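어린이 판 퍼즐은 정말 '혼자서도 할 수 있는' 놀이인가
생활디자인 수업 기말 프로젝트 보고서
작성: Reet Sproģis, Fabian Wieser

1. 왜 이 주제를 골랐는가

판 퍼즐 상자에는 흔히 집중력이 좋아진다거나 아이 혼자 맞출 수 있다는 말이 붙는다. 우리 조는 이 말을 별로 믿지 않는다. 같은 조에서 자료를 모은 Florian Kofler는 생각이 조금 달랐지만, 근거를 대 보라고 하자 어릴 때 자기가 좋아했다는 이야기밖에 나오지 않았다. 추억은 자료로 치지 않기로 했다.

조사 대상은 여자아이와 분홍색 조개 모양이 그려진 만화풍 판 퍼즐이다. 보호자 7명에게 짧은 설문을 돌렸고, 퍼즐을 흰 대리석 무늬 매트 위에 놓고 살펴보았다.

2. 그림과 조각

우리가 먼저 의심한 것은 그림이다. 보라색 원피스를 입은 갈색 머리 아이, 풀, 빨간색과 주황색 꽃, 나비 같은 작은 흰색 형체에 말풍선까지 한 판에 들어 있다. 어른 눈에는 예쁘다. 그런데 처음 맞추는 아이에게 단서가 되는 것은 커다란 분홍색 덩어리와 보라색 옷 정도라고 본다. 풀밭 쪽은 색이 비슷해서 그림보다 조각의 윤곽에 기대게 된다.
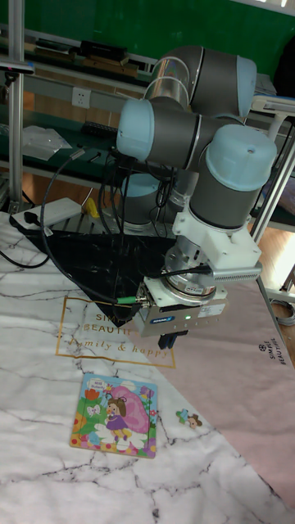

낱조각을 따로 놓고 보면 문제가 더 분명해진다. 작은 인물이 그려진 조각이라면 그나마 위아래를 짐작할 수 있지만, 배경만 있는 조각은 돌려 보는 수밖에 없다. 설문에서도 "결국 내가 맞춰 줬다"는 답이 있었다. 다만 7명의 답으로 일반적인 결론을 내릴 생각은 없다. 질문지를 만든 사람이 우리이고, 우리가 처음부터 삐딱했다는 점도 감안해야 한다.

3. 매트에 대하여

바닥재도 짚고 넘어간다. 대리석 무늬 매트는 사진 찍기에는 좋지만 퍼즐을 하기에 좋은 바탕인지는 모르겠다. 무늬의 결이 회색으로 지나가고, 금색 글씨로 "SIMPLE BEAUTIFUL", "family & happy"라고 인쇄되어 있다. 심플하다면서 글씨는 왜 넣었는지 이해하기 어렵다. 조각을 찾을 때 눈에 걸리는 것이 하나라도 적은 편이 낫지 않은가. Hermine Baumgartner 선생님은 중간 발표 때 무늬의 영향을 주장하려면 무지 매트와 비교하라고 하셨다. 맞는 말씀인데 11월 안에 하지 못했다. 따라서 이 절은 결과가 아니라 의견으로 읽어 주기 바란다. 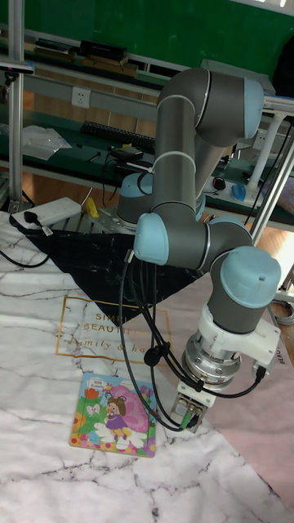
그림 2. 흰 대리석 무늬 매트 위의 판 퍼즐. 매트에 금색 테두리와 글씨가 인쇄되어 있다.

4. 잠정적인 판단

'혼자서도 할 수 있다'는 문구는 조건을 밝히지 않으면 별 뜻이 없다. 몇 살이, 몇 번째 시도에서, 옆에 누가 있을 때 그런지 써야 한다. 완성한 그림을 먼저 보여 주고 시작하는지도 중요하다고 생각하지만 이번 설문에는 그 항목을 빠뜨렸다. 집중력 이야기는 더 조심스럽다. 오래 앉아 있는 것과 집중하는 것을 보호자의 기억만으로 구분할 수 없어서 해당 문항은 분석에서 뺐다.

5. 남은 일

설문을 다시 한다면 아이의 나이와 퍼즐 경험을 따로 묻고, 어른이 어느 조각에서 손을 댔는지 바로 적게 할 것이다. 무지 매트와의 비교는 Florian이 맡기로 했다. 배경 조각을 분류하는 기준은 아직 합의하지 못했으며, Fabian은 색으로, Reet는 윤곽으로 나누자는 입장이다.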